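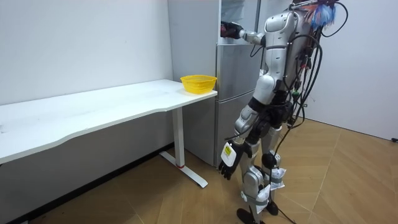
Give players a free hat and they will switch on anything, Angharad Gwynne told us when we first described this project, and plenty of them will switch it off again once the hat is in the bag. We wrote that down as a joke. By the end of the survey it had become our second research question.

Do free items make game accounts safer?
Project report, submitted Feb 16, 2024

1. Why we chose it

Many online games now offer a small present to players who turn on two-step login. You enter your password, then a code from your phone, and in return you get a cloak or a pet that can't be bought. The companies like to talk about this as a success. We wanted to know how anyone could tell.

The usual evidence is how many people have turned the feature on. We don't think much of that as evidence. It measures how many players wanted the pet. It says very little about whether fewer accounts are stolen, and nothing about the players who took the present and went back to one password for everything.

2. The games

We looked at two. Stekemari is a trading and farming game with a busy market for rare seeds. Two-step login earns you a lantern, which you keep even if you turn the login code off the next day. Mover is a racing game with much less trading in it. The reward there is a paint job for your vehicle, and it disappears from your garage if you turn the code off.

That difference was useful to us, although it is far from a fair test. The two games attract different people, and a stolen Stekemari account is worth more to a thief than a stolen Mover one. Any gap between them could be down to the players, the market or the reward. We can't separate these and have tried not to pretend otherwise.

3. What we did

We gave out 60 paper forms at the Sallell games evenings in August and got 54 back that we could use. The other forms were blank, or had been filled in by people who played neither game. The questions asked whether two-step login was on at the moment, when and why it had been turned on, and whether the person had ever lost an account. There was a box at the end for anything else.

Our supervisor asked why we hadn't used an online form. We had started with one, and two replies came from the same person using different names, so we gave up on it. Paper is slower but we could at least see who was holding the pen.

We also made a new account in each game and turned the code on and off ourselves, to see what the game said at each stage.

4. What we found

Of the 54 players, 22 had two-step login on when they filled in the form. Of those, 17 gave the free item as their main reason. The remaining five mentioned a theft, their own or a friend's.

On the face of it this looks good for free items. We are less sure. All 17 were asked whether they would leave the code on if the item were theirs for ever, and the answers were mostly shrugs in written form ("prob", "depends", "if I get a new phone no"). The five who had seen a theft wrote whole sentences. One had written down her backup codes and kept them in a recipe book. None of the people who did it for the item mentioned backup codes at all, and we suspect several didn't know they had any.

Some of the players who had the code off had turned it on in the past. We didn't ask this clearly enough. The form said "Have you ever used it?" and several people seem to have read that as "Do you ever use it?", so we have left the question out of our results. It was the question Angharad Gwynne's remark was really about, and it is annoying to have spoiled it.

5. Turning it off

Our own test accounts were more helpful here. In Stekemari we turned the code off with one click and no warning. The lantern stayed. The game then showed the account page with a green tick beside the word Security, which we think is misleading, as the tick only seems to mean that an email address has been confirmed.

In Mover we were told the paint job would be lost and were asked to type the password again. It took longer and was slightly irritating. It is also a better design, because somebody who has got into your account has to do more than press a button.

Neither game sent us an email to say that two-step login had been turned off. We checked the junk folders as well. If a thief had done it, we wouldn't have known until we next tried to log in.

6. What other people say

The book we used most was the Rees handbook from the department shelf, which treats rewards as a cheap way of getting people through the door. We agree with the word cheap. The handbook gives no figures on what happens after the first month, and nor did the other articles we found. Several were written by people selling login systems, which we noted in the margin and then quoted from as little as possible.

7. Problems with our work

The sample is small and everyone in it goes to the same games evenings. People who like games enough to fill in a form about passwords are probably more careful than most. Answers were not checked against anything, so a player who said the code was on may have been mistaken, or showing off. We did not speak to either company. We wrote to both and had an automatic reply from one.

8. What we would say to a games company

Free items get the feature turned on. We have seen nothing to show they keep it on, and a company that reports the first as though it were the second is being generous to itself. If the reward has to stay, tie it to the setting as Mover does, send an email whenever the setting changes, and show the backup codes again after a few weeks.

We would also like the green tick taken off the Stekemari account page until it means something.

A copy of the blank form is in Appendix A. The spoiled question is number six.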